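Bench Notes: Afshin Kiani and the table-clearing arm

Members' projects, Clemaslow shared workshop

Afshin Kiani keeps his build on a laptop at the far end of the electronics bench. He has been at it since October. The hardware half is a secondhand arm he is rewiring in the workshop. The software half is a simulated room where the same kind of arm practices clearing a table, and that is the half he spends most evenings on.

He calls the project Dradodus. "It was the name of a folder," he says. "I never got around to changing it."

Starting with the cup

Kiani began with a full place setting and gave up on that inside a week. There were too many ways for a run to go wrong, and he couldn't tell a bad grasp from a bad path. He went back to a single goal, which was to get hold of a white cup by its rim.

"A rim is a good place to start. You put one finger inside and one outside and you close. If you're off by a little, you still get something."

A cup on its side is harder. The opening no longer faces the ceiling, so the wrist has to turn to meet it, and the gripper comes in much closer to the tabletop. Kiani wrote a separate approach for that case. He checks it from the view at the gripper, where he can see which side of the wall each finger is on. 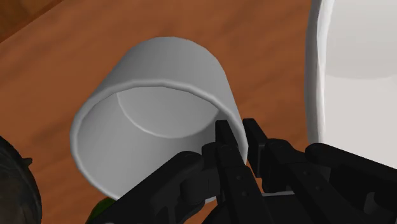 What the runs cost him

Each change gets 200 runs before he decides whether to keep it. He does them overnight on an old desktop, with a script that restarts the simulator when it hangs. In the early days it hung a lot. One night he came back to 12 finished runs and an error log of 340 lines.

The cause was the collision shapes. He had left the cup as a solid lump, so the finger that was supposed to go inside had nowhere to go. "It looked hollow on the screen," he says. "The physics didn't know that." He rebuilt the cup as a ring of thin wall pieces with a floor, and the crashes mostly stopped.

Friction took longer. With the value too high, everything stuck to the fingers and the results looked better than they should have. He now varies it a bit from run to run. The success rate dropped when he did that, and he left it that way.

A crowded table

The current version puts the arm on a pedestal beside a wooden table. Kiani fills the table with whatever models he has on hand, and he doesn't much care whether they belong together. There is a wine bottle, a bowl, a plate, a knife, a ladle and a log.

"The log is there to be awkward. It's long and it's rough and it takes up space. If the planner only works on a tidy table I'd like to find that out now."

The bowl gives him the most trouble. When it sits right behind the mug, the gripper has to come nearly straight down. He watches that from a second view set back from the table, which shows the whole arm and how much room it has.

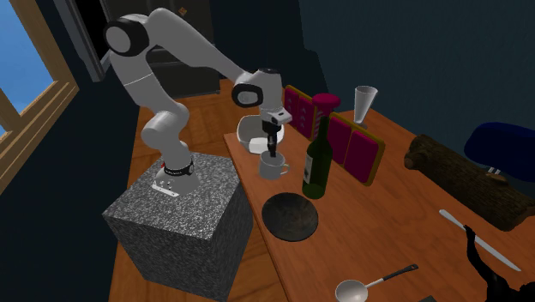
Femi Effiong thinks the clutter came too soon, and would have stayed with the mug and one neighbor until the grasp held up under the new friction settings. Kiani has heard this more than once across the bench. He agrees that it would be easier to debug. He also says he would get bored.

They do agree about the real arm. Two of its joints still have play in them, and Kiani wants that fixed before he runs any of his code on it. He has ordered replacement bearings and plans to start with the wrist. The first test will be 5 slow moves with no cup at all and a hand on the stop button.

After that he will try an upright mug from the workshop kitchen. He has set a chipped one aside.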